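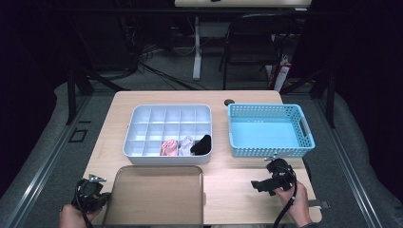
D. Avcı
Lab technician and tester, Trostby

Review: Clidico hand grippers, set of two

I have used the Clidico grippers for one month, mostly with socks. The task is easy to explain. A person holds one gripper in each hand, takes a sock from the table and puts it in a cell of the organizer, and the recording is later used to train a robot arm. I bought the set for this purpose and I wanted to like it. In many points I do like it, but it has a fault which every buyer should know before the first long session.

First the good side. The jaws close evenly and the pads have a good hold on thin knitted fabric. My hands learned the movement in one morning. The cables are long enough for our table, and the manual is short and clear.

The fault came in October, in the second week. The left gripper began to report its jaws as open while they were closed on a sock. No light changed and no warning came. I found it only in the evening, when I compared the recorded jaw width with the video. By then 17 recordings were wrong and I had to delete all of them. After a restart the value was correct again, and after 30 minutes of work it was wrong again.
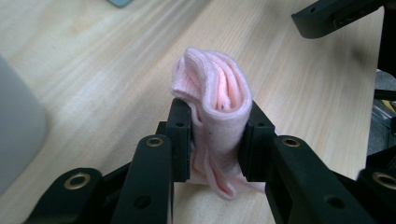 A reader from Clonden wrote to me that the same error appeared on both of his grippers, and that he no longer starts a session without closing the jaws fully and reading the number on the screen. He also asked if I had tried to exchange the cables between left and right. I had not. I did it the next day, and the error stayed with the left gripper, so in my case the cable is not guilty.

For a recording this is annoying. For a robot it can be a safety matter. We once replayed a wrong file on the arm, at low speed. The arm was told to open where it should hold, it dropped the sock, and then it continued down to the table with open fingers. I pressed the stop button in time. With a harder object, or with a hand near, I would not like to see this.

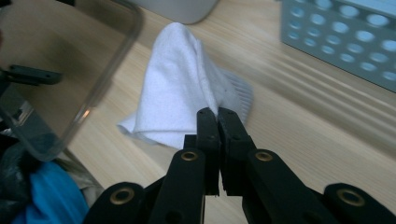 Clidico answered my message in two days and was polite. They say the sensor should be calibrated again after 2000 closings. I could not find this in the manual. With socks you reach such a number sooner than you think, as one sock often needs several tries before it sits well in its cell.

Since the new calibration the left gripper has worked correctly for one week. I still check it before every session and again after lunch, and I do not send any file to the arm before I have looked at the jaw curve.

Grip: very good
Comfort: good, a little heavy for small hands
Manual: clear, but incomplete
Sensor: not reliable without regular checks

I will keep the set. If Clidico adds a warning in the software when the value drifts, I will gladly change the last line.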